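Running a Small Tea Room: Notes for Session 4
Portions, waste and the price of a pot

Welcome back, everyone, and thank you for bringing your till rolls in. I know some of you had to dig through a few drawers to find them! Last time we talked about rent and rates, which is never the jolliest topic, so I hope you'll find this week a bit closer to the part of the trade you came into it for.

We'll start with the pot of tea. Most people who open a tea room set the price by walking down the high street and looking at what the others charge, and I did exactly the same when I took on my first place in Puswood. It isn't a foolish way to begin, but it tells you very little about your own costs. Your milk, your hot water, the time it takes someone to clear a table and wash up after a party of four - all of that sits inside the price, whether you've written it down or not.
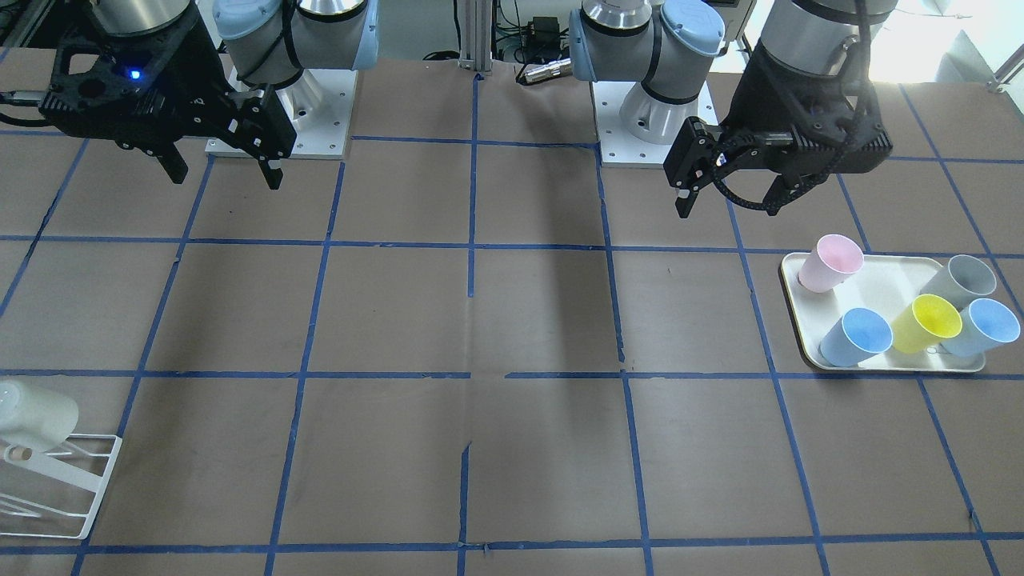

So please do write it down. Take one ordinary Saturday and note every pot that goes out, every cake that is cut and every slice that ends up in the bin. Juraj Baláž, who took this course a while ago and now has the tea room at Kinby, kept a tally like this for the whole of July. He sold 1,035 pots of tea and 857 slices of cake, and he was rather pleased with himself until he looked at the third column. His lemon cake was being cut into 9 slices when he had costed it at 12, so each slice was costing him a third more than he thought. (He has since bought a cake marker, and I gather the regulars have forgiven him.)

Cups matter more than you might expect, too. A wide cup cools quickly and a small one means more refills from the pot, and guests who want more hot water will ask for it just when you have your hands full. Try a few sizes before you order a full set. Fill each one to the height you would serve it at, tip it into a measuring jug and make a note of the amount.

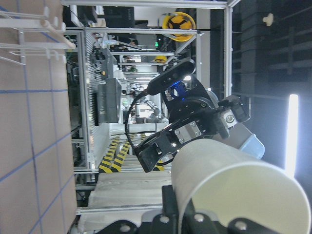
Fig. 2. A large white cup.

Breakages belong in your costs as well. I set aside a little each month and treat it as spent, even in the months when we've been careful. Banafsheh Sadeghi will be taking the second hour and will go through her own breakages book with you, including the dreadful week with the new dishwasher.

For next time:
Bring your tally for one full day, with waste in its own column.
Work out the full cost of one pot of tea, washing up included.
Read the handout on suppliers, and mark anything you'd like to go over together.

The kettle will be on from half past nine, so do come early if you'd like a chat first.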